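A Bargain on the Wednesday Train: Pramila Garg on Her First Film

Pramila Garg wrote "The Ferryman of Dena" in five years, mostly at night. In the story a young bus driver sells his shadow to a stranger, so that his sister can wake from a long sleep. I met the director in April, in a café near the Anuno cinema.

"I did not want the Devil with horns," she told me. "He carries a ticket book and he is very polite. This is what makes him frightening for me."

The stranger is played by Gil-soo Nam, whom many viewers know from the series "Szalai". Garg offered him the role after one short phone call. "He read the line about the price, and then he was silent. I said, please come."
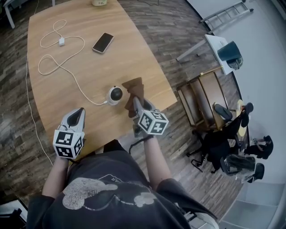 The long night on the bridge

The final chase has 3314 drawings in its storyboard, and Garg keeps them all in 3 boxes. The studio Simaron wanted to make it shorter. She refused, and after one difficult week they agreed with her.

"If the hero suffers only two minutes, why should we believe in his choice?" she asked. About a second film she speaks with caution. There is a title, but the ending she has changed already many times.

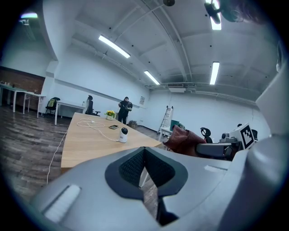
A long table in light wood.

"Maybe the shadow will tell the story itself," she said, and ordered one more tea.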